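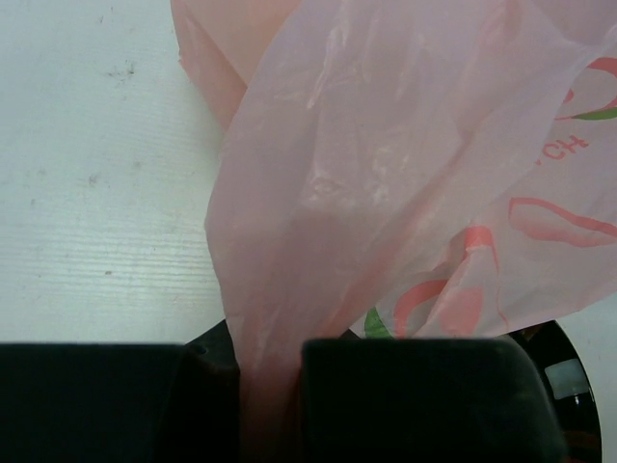

Grapes: in the bag or out of the bag?
Food storage > Fruit and veg

plisen_kitchen
My daughter and I can't agree on this so I'm putting it to the board. She leaves grapes in the thin pink bag from the greengrocer, the sort with fruit drawn on it in red and green. I take them out as soon as they come home and put them on a plate. She says mine go wrinkly, I say hers go mouldy. We get through a bunch every couple of days when the grandchildren are here, and a lot slower when they're not. What do others do?

Farah Harahap
Bag, in the fridge, top left open. Wash only what you're going to eat. Mine keep well over a week like that.

oldvevo
Out of the bag. Thin plastic sweats. You get drops on the inside and the grapes at the bottom sit in it, and one bad one takes the rest with it. I had a whole bunch go in November and that was in a cool larder.

Farah Harahap
A larder isn't a fridge though. I did say top left open. 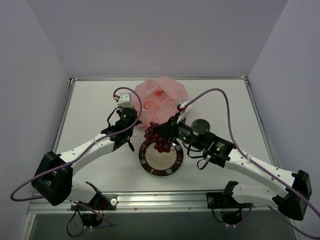
plisen_kitchen
I should have said, the plate is a round mirrored one that was my mother's. Red grapes look very nice on it and I don't want to give it up. The only trouble is that a big bunch hangs over the rim and the loose ones end up on the floor.

R. Entili
Cut the bunch up with scissors before you put it out. Four or five small sprigs sit flat on a plate and people take a whole sprig instead of pulling singles off and leaving the wet stalk ends. It's the stalk ends that bring the fruit flies.

Also check the mirror plate is meant for food. Some are only for candles and the silvering comes away at the edge if you wash them.

plisen_kitchen
It's been washed by hand for years and it's fine, but thank you. I'll try the scissors.

Amirul Kwok
I worked on a fruit stall for a long time. The bag is for carrying. That's all we ever gave it out for. We went through a box of 3000 in no time and people would come back and say their plums had gone off in it. Take the fruit out, look it over, pick off anything split, put it in a bowl lined with kitchen paper and put the bowl in the fridge. Plate for the day, fridge for the week.

Farah Harahap
The grapes in the supermarket are sold in bags. They have holes in them.

Amirul Kwok
Yes, holes. The pink ones don't usually.

Farah Harahap
So make holes in it. A fork does it.

oldvevo
At that point you might as well use a bowl.

K. Santoso
I'm with Farah on this. A bowl takes up half a shelf and everything else in the fridge ends up on top of it. A bag goes in any gap. I do change the kitchen paper if it gets damp.

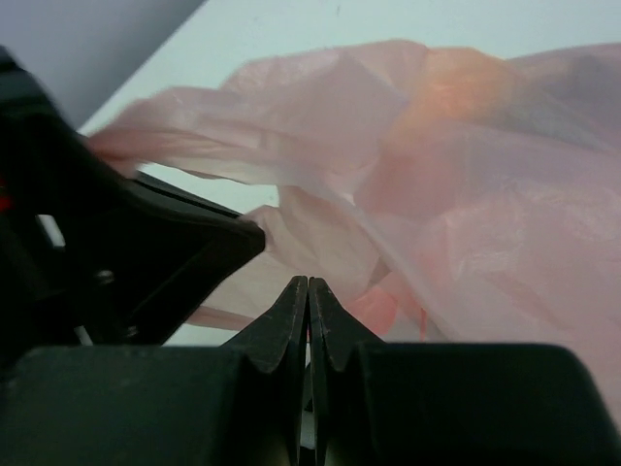
While we're on it, what does everyone do with the bags afterwards? I fold mine in three lengthways and then up into a triangle – it takes a minute each and they fit in a mug. My husband just screws them up and pushes them in the drawer, and then the drawer won't shut.

oldvevo
Screwed up. Life's too short. I use them for the small bin in the bathroom.

R. Entili
I counted ours when we moved house. 146, all in one cupboard under the sink. I kept 60 and took the others to the carrier bag bin at the supermarket. Haven't run out yet.

Amirul Kwok
If you're keeping them, turn them inside out and wipe them first. Grape juice goes sticky and then you get ants.

K. Santoso
Good point, I only shake mine.

plisen_kitchen
Thanks all. I've cut today's bunch up as suggested and half is on the plate, half in the fridge in a bowl with paper. My daughter has put the next lot away in its bag with the top open. I'll report back when one of them goes off.

Farah Harahap
Same shelf, please, or it doesn't count.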